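Zeitstempel, schon wieder

13 September 2019

So, kurzer Zwischenstand, weil ich es sonst wieder nicht aufschreibe. Die letzten Abende gingen komplett für die Synchronisation drauf. Eigentlich wollte ich längst beim Training sein.

Problem war: zwei Greifer, zwei Kameras, zwei Uhren. Jevora (mein Aufnahmetool, Name bleibt jetzt so) hat beim Start einmal die Uhren abgeglichen und dann gehofft. Nach ein paar Minuten laufen die auseinander. Bei kurzen Aufnahmen merkt man nix, bei langen waren es am Ende 28 Millisekunden. Klingt wenig. Wenn aber links zugreift und rechts zieht, steht im Datensatz irgendwann, dass rechts schon zieht, bevor links überhaupt zu ist. Und das lernt das Netz dann brav mit.

Erster Versuch: Abgleich alle paar Sekunden. Schlecht, gab Sprünge in der Trajektorie, die Geschwindigkeiten sahen aus wie ein Sägeblatt. Zweiter Versuch: Drift schätzen, Gerade durch die Offsets legen, alles erst hinterher umrechnen. Viel besser. Hätte ich gleich machen sollen, stand sogar in meinen Notizen vom Januar. Egal.

Zur Zeit nur Kleidung, also glattziehen, Ärmel einschlagen, zusammenlegen. Stoff ist gemein für die Planung, es gibt keinen vernünftigen Zustand, den man hinschreiben könnte. Starrer Körper: sechs Zahlen, fertig. Strickjacke: viel Spaß.

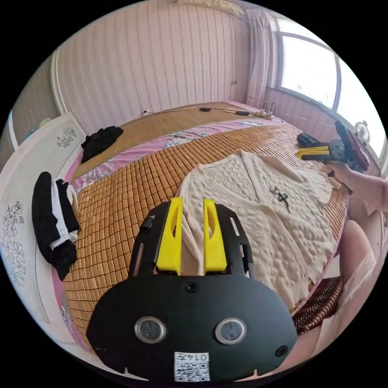 Deswegen auch kein klassischer Planer mehr. Den alten Code mit der Kantenerkennung hab ich noch im Repo, aber der suchte sich auf gemusterten Unterlagen ständig irgendwelche Linien, die mit dem Stoff nichts zu tun hatten. Schwellwerte gedreht bis zum Umfallen — bringt nichts, beim nächsten Untergrund geht es von vorne los. Jetzt also Bild rein, Greiferbahn raus, und der Regler fährt die Stützpunkte ab.

Apropos Regler. Läuft mit 200 Hz, das Netz natürlich viel langsamer, dazwischen wird interpoliert. Da steckte noch ein Fehler drin: kam der neue Bahnabschnitt zu spät, wurde der alte bis zum Ende gefahren und dann hart umgeschaltet. Gab einen schönen Ruck. Jetzt wird überblendet und verspätete Punkte fliegen raus. In der Simulation ruhig, auf echter Hardware noch nicht getstet.

Pesavbridge, also das Stück zwischen Aufnahme und Trainingsformat, ist auch umgebaut. Vorher alles in den Speicher und beten, jetzt Blöcke von 1.000 Bildern. Langsamer, stürzt aber nicht mehr ab. Die Konfig muss man leider neu schreiben, die alten Schlüssel werden stillschweigend ignoriert (ja, ich weiß, Warnung kommt noch).

Offen: die Greiferöffnung. Wird zur Zeit aus dem Bild geschätzt und zappelt, wenn die Finger fast zu sind. Median drüber hilft, macht aber wieder Verzögerung — und dann bin ich wieder bei den Zeitstempeln. Am Wochende probier ich was Kausales, und danach lass ich die alten Aufnahmen nochmal durch die Driftkorrektur laufen. Dauert vermutlich die ganze Nacht.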